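Stougaard Chapter, Kivville
Hall and Color Guard Equipment Checklist, with Comments
Inspected by: Carter Després
Date: 3/16/23
Location: Chapter hall, 219 Mekeck Street, ground floor and storage room

Marks used: OK, FIX, OPEN (could not be settled on the day), N/A

The sheet from December has every box checked OK, all in the same pen and apparently in the same minute. I went through the building again with that sheet in my hand and did not copy anything from it. Where I disagree with it I say so.

SECTION A. GETTING IN AND OUT

A1. Front doors open fully from inside without a key. OK
Tried both leaves. The left one sticks at the top, but a firm push opens it.

A2. Rear exit clear. FIX
Lineage display boards were leaning on the crash bar. The December sheet says "kept clear at all times." I moved the boards to the hallway and they were back against the door when I returned from the storage room, so somebody disagrees with me. They need a place of their own, with a name on it.

A3. Exit signs lit. OK
Both lit. I pressed the battery test on each and they stayed on for as long as I held the button. I would not call that a test of the batteries, and I'd like to see one done with the breaker off.

A4. Ramp and handrail. FIX
Handrail bracket nearest the sidewalk moves when you lean on it. I was told it has always moved. That is a history and I was asking for a repair. Several of our regular members use that rail with their full weight.

A5. Aisle width with chairs set for a chapter meeting. FIX
Center aisle measured 21 inches at the narrowest point, by the lectern. The color guard marches down this aisle with flags. Take out the end chair in each row and measure again. We have almost 100 chairs and I have never seen them all filled, whatever the attendance book claims.

A6. Floor. OK
One lifted corner of carpet under the coat rack. Tape is holding. Look again next time.

SECTION B. KITCHEN AND TABLES

B1. Extinguisher present, gauge in green, tag current. OPEN
Present, gauge in green. The tag has been punched so many times in the same spot that I can't tell which year anybody meant. Call the service company and get a new tag.

B2. Coffee urns: cords, plugs, feet. FIX
Larger urn has a nick in the cord near the plug. Taken off the shelf and put under the sink with a note. Please do not bring it out for the next luncheon "just this once."

B3. Outlets near sink shut off on test. OK
Both did, and both reset.

B4. Tables stable, legs locked, edges sound. OK
Leaned on each one. No wobble worth writing down.

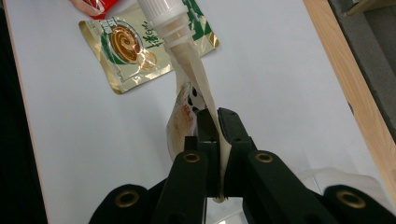
Pouch with white screw cap, on the tabletop.

B5. Food labels and dates. OPEN
The rule adopted for the luncheon says anything opened gets a date on it. I asked three people what the rule was and got three rules. Print it and put it on the cabinet door. I am marking this OPEN until the paper is up and I have seen somebody follow it.

B6. First aid kit. FIX
Kit is in the right place. The bandages are fine. The antiseptic wipes expired long enough ago that the foil has gone stiff, and the instruction card is for a different kit. The December sheet says "fully stocked."

SECTION C. FLAGS, STAFFS AND STANDS

C1. Staffs straight, joints tight. FIX
The two-piece staff for the state flag unscrews itself when carried. I walked it the length of the hall and had a quarter turn of play by the end. One suggestion was thread tape. Another was that I was carrying it wrong. Try the tape first.

C2. Finials secure. OK
Eagle is tight. Spear points are tight. I pulled hard on all of them.

C3. Floor stands. FIX
The lighter pair tip if the flag is brushed in passing. They were bought from the Itero catalog on the strength of the words "parade grade," which as far as I can find mean nothing at all. Use them only against a wall, or put a sandbag on the base. The old iron stands are ugly and do not move. Use those.

C4. Harnesses and slings. FIX
Stitching is letting go on one sling where the cup meets the strap. Pulled from service and tagged. The other slings are OK, though the leather is dry and nobody could produce the conditioner we are said to own.

C5. Ceiling clearance on the marching route. OK
With the tallest staff held upright there is room under the lights. No room under the doorway to the storage room, so dip before the door and not while going through it. The mark on the door frame suggests this has come up.

SECTION D. REPLICA MUSKETS AND SWORDS

D1. All pieces logged in and out. OPEN
The log has a line for every musket but the handwriting stops after Veterans Day, and the pieces have certainly been out since. An empty line does not tell me a musket stayed home.

D2. Non-firing pieces confirmed non-firing. OK
Checked every piece in the rack myself, with the rod. The word of the owner is not a check, and I say that with respect to all of the owners.

D3. Firing pieces. N/A in this building
None are to be stored here. I found none. Members who bring their own for a salute are to carry them straight back to the vehicle. I am told this always happens. I would like the sign-out sheet to show it.

D4. Bayonets off indoors. FIX
One was fixed in the rack. Taken off and sheathed. The argument that it looks better on the musket was made at some length.

D5. Sword scabbards retain the blade when inverted. FIX
One does not. It slid out about a hand's width when I tipped it. Do not wear it on stairs, and do not wear it at the school program until the throat has been tightened.

D6. Rack locked. OK
Locked, and the key was where it should be. The spare key was also where everyone can find it, on the nail beside the rack, and I have moved it. Ask me.

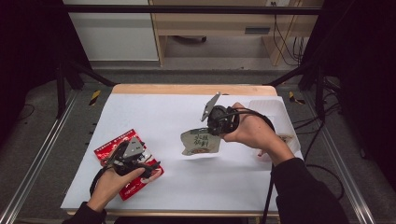
Red snack package on white paper, table in use.

SECTION E. RECRUITING BOOTH KIT

E1. Canopy frame and feet. FIX
One leg button does not click. It holds until it doesn't. At the Mekeck Days event the canopy was kept down by people holding onto it, and the report called the booth a success. Four proper weights, please, before it goes out again.

E2. Canopy fabric flame label. OPEN
I can find a label but cannot read it. A fair marshal won't accept "it came with one." Write to the maker or replace the top.

E3. Extension cords. FIX
The orange one has been mended with tape and is now in the trash. If you take it out of the trash I will cut it in half. Remaining cords are outdoor rated and grounded.

E4. Banner ropes. OK
Worn but sound. Fine for a banner. Do not use them to hold the canopy.

E5. Brochure boxes, weight and lifting. FIX
Boxes are overpacked and stored above head height. Membership applications have not become so popular that we need them all in one carton. Split each box into 2 and keep them on the bottom shelf.

E6. Hand truck. OK
Tires hold air. One handle grip missing, wrapped with cloth. Ugly, works.

SECTION F. STORAGE ROOM AND ELECTRICAL

F1. Panel accessible. FIX
Three feet of clear floor is what the sheet asks for. I could reach the panel by standing on one foot between the wreath stands and the uniform trunk. Move the trunk.

F2. Panel labels. FIX
Breaker marked "lights" turns off the refrigerator. Breaker marked "spare" turns off the lights. I have written down what I found and taped it inside the door over the old list.

F3. Smoke alarms. OK
All sounded. Batteries changed anyway, and the change written on the alarm itself in marker.

F4. Uniform trunk. OPEN
Mothballs, a great many. The room smells strongly and I had a headache by the end of the section. Somebody should look at cedar or sealed bags. I doubt the moths care how many we use.

F5. Wreath stands. OK
Wire ends are capped on all but the oldest, which I capped.

F6. Ladder. FIX
Foot pad missing on one side. Tagged DO NOT USE. I expect to find the tag on the floor and the ladder in the hall.

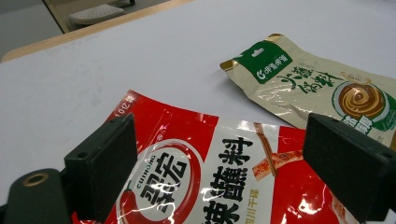 Seasoning packets on the tabletop.

SECTION G. GRAVE MARKING TRIPS

G1. Work gloves and eye protection in the field bag. OK
Present, several sizes.

G2. Cleaning solution. FIX
There is a bottle in the bag with no label. I was told it is the approved stone cleaner. It may be. Without a label it does not go near a headstone, or anybody's hands. Dispose of it and buy a new one in its own container.

G3. Probe rod. OK
Straight, cap on the point. Use it only where the cemetery has given permission in writing. At Itero we had a verbal yes from a man who turned out to mow there.

G4. Water and shade. FIX
The plan says "bring water." Put down who is bringing it. Last summer everyone assumed it was someone else, and one member had to sit in a car with the air conditioning on.

G5. Contact sheet. FIX
Two of the numbers are disconnected. I called every one on the list from the hall phone.

COMMENTS FOR THE NEXT MEETING

Several people told me that nothing has ever gone wrong here, so the old sheet must be working. I don't find that convincing. A rail bracket comes off the wall one time.

I am not asking for money for most of this. The aisle, the trunk, the boards at the rear door, the brochure boxes and the bayonet cost nothing. The canopy weights, wipes, sling and stone cleaner do cost something, and I will bring prices from two suppliers so that we are not choosing from adjectives in a catalog again.

Items tagged out of service stay out until I or another inspector signs the tag. Initials only, please, next to each line you correct, with what you did. "Done" is not enough. I have left space at the right of each item and will go back over every FIX line before the color guard next takes the muskets out.

Signed, C. Després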